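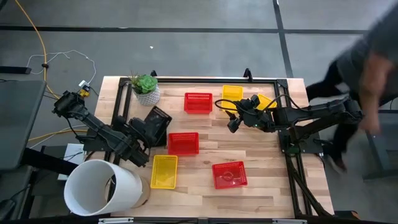 Ladlow Home Help Desk
Ticket subject: Small mesh baskets jam together when stacked
Opened by: Hortensia Ulloa
Opened: Wed 23 November
Status: Closed
Handled by: Asif Kakakhel

Hortensia Ulloa wrote:

Hello there, and thank you in advance to whoever picks this up. I bought the small rectangular mesh baskets from you back in June, the red and the yellow, plus a black one, and I want to begin by saying I like them very much. The grid sides are just right for seeing what's in them without tipping everything out, and the colors look so cheerful on our butcher-block table next to the succulent (mine is one of the rosette kind, in a white pot with a woven sort of pattern, and it has been happier on that table than anywhere else I've kept it).

My trouble is with putting them away. When I stack the yellow ones inside the red ones they go in nicely and then they will not come out. I have to hold the bottom one between my knees and pull, and last week the top one let go all at once and sent seed packets across the floor. Red in red is fine. Yellow in yellow is fine. It's only when I mix the two.

I did try a few things before writing, so you don't have to send me the usual list:

- Washed them all in dish soap and let them dry overnight on a towel. No change.
- Turned the top basket end for end. Slightly better, but still a struggle.
- Stacked them with only two in a pile. They jam just as hard as a tall pile does.
- Rubbed a little candle wax along the corners, which my neighbor swears by for drawers. It helped for a day and then picked up dust.

Is there a knack to it, or did I get a bad batch? I have no wish to send them all back if it's something I'm doing.

Warmly,
Hortensia

Asif Kakakhel replied:

Hi Hortensia,

What a nice message to open the morning with, and I'm sorry about the seed packets! You've saved me a lot of typing by trying all that first. Could you do two things for me when you have a minute? Turn one red and one yellow upside down and read me the small number molded into the base, and then set them side by side on the table and tell me if the rims come up to the same height.

Please leave off the wax for now. A wipe with warm soapy water and a soft brush will get it out of the mesh, especially in the corners where it likes to sit.

Asif

Hortensia Ulloa wrote:

Hello Asif,

I cleared a good space this afternoon and spread them out. The red says 22 and the yellow says 30, or possibly 80, but my daughter has younger eyes and she says 30. The rims are so close that I had to lay a ruler across to be sure, and the yellow is a hair taller. The black one has no number at all that I can find. It stacks with the red without any fuss.

The wax came off, by the way. An old toothbrush did it.

Hortensia

Asif Kakakhel replied:

Hi Hortensia,

That settles it, and you can thank your daughter for me. The number is the mold the basket came out of. Mold 30 has a slightly wider lip under the rim, and when it goes down inside a 22 the lip catches on the top row of the grid and grips. They should never have gone out as a mixed set. I checked with Celeste Vergara in our Salbridge warehouse and she has pulled the remaining mixed packs off the shelf to sort them.

I can send you yellow ones from mold 22 at no charge. You don't need to return the ones you have, they're perfectly good for anything that stays unstacked.

In the meantime, if a pair gets stuck again, don't pull straight up. Press in on the two long sides of the lower basket, lift one short end of the upper one first, and it should walk itself out.

Does the address on your order still work for you?

Asif

Hortensia Ulloa wrote:

Same address, yes, and thank you! I tried the pressing and lifting and it works a treat, no knees required. I'll keep the old yellow ones for clothespins and garden string.

Hortensia

Internal note, Asif Kakakhel:
Replacements packed by C. Vergara, yellow, mold 22 checked on each base. Product page still says all colors nest together. Passed to Þórarinn for rewording until mixed stock is sorted.

Hortensia Ulloa wrote:

They came today, Asif. Red, yellow, red, yellow, all in one pile and out again. Please go ahead and close this.

Ticket closed by Asif Kakakhel. Resolution: replacement sent, mold mismatch.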